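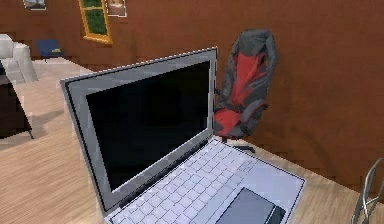

Simulated Home Trials: Rules for Operators

1. Load the approved room file and record its version before each trial. Barnevix accepts no results from edited rooms. 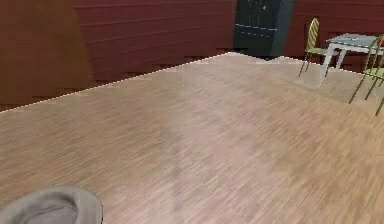 2. Keep the arm stowed while the base is moving. Stop the base fully — then release the arm.

3. Limit each trial to 3,000 steps. Upholstered seating counts as a contact surface,

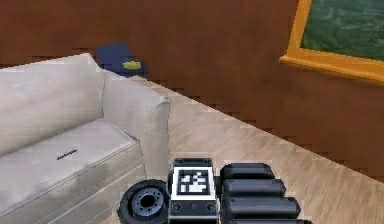

and any touch above the set force limit ends the trial. Log the step number and send it to Arwel Howells.

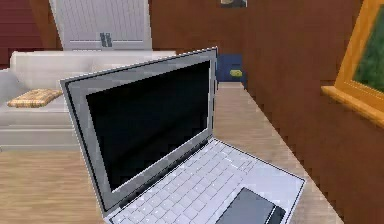 May a failed trial be repeated?
Two repeats are allowed, and all results must be kept.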